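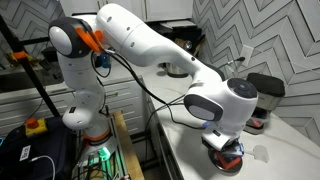 The Counter Is Not a Closet
Posted 6/1/21 by the Home Desk, Stiltton Monthly
156 shares | 9 comments

I have a white kitchen countertop, and for most of last winter I couldn't have told you so under oath. It was under there somewhere! Under the mail, the good colander, the bad colander, a bag of clementines and the lid to a pot I gave my sister when I moved to Prakville.

It was the lid that got me going. I picked it up one night in January to wipe underneath, put it right back down in the same spot, and then stood there feeling silly. So I pulled everything off the counter and lined it up on the living room floor, which took most of the evening (and one of the dining chairs). I counted 127 things. Some of them were twist ties, but still.

My rule for putting things back was pretty loose. If I'd used it that week, it could come home. The kettle came home. So did the cutting board, the salt, and a shallow metal dish I've had forever that holds whatever fruit needs eating first. I used to keep fruit in a deep bowl, and the oranges on the bottom would go soft and furry before I ever met them. With a flat dish there is no bottom. I buy three or four at a time now and take them out of the plastic the minute I get in the door, or I try to.

The colanders went under the sink, one inside the other. The lid went to my sister, who had been covering that pot with a dinner plate for two years and never said a word about it.

Wiping down a white counter is its own little hobby. Coffee rings show, turmeric really shows, and I've learned to go after both before bed with dish soap and a soft cloth. I spent $40 on a fancy spray once and I'm still a bit sore about it. Baking soda and a wet thumb got the last yellow spot out by the stove.

I do slip. There's a stack of mail by the toaster as I write this, and a birthday candle shaped like a 9 that I can't seem to throw away. I'll get to it after lunch.

Last updated 6 months ago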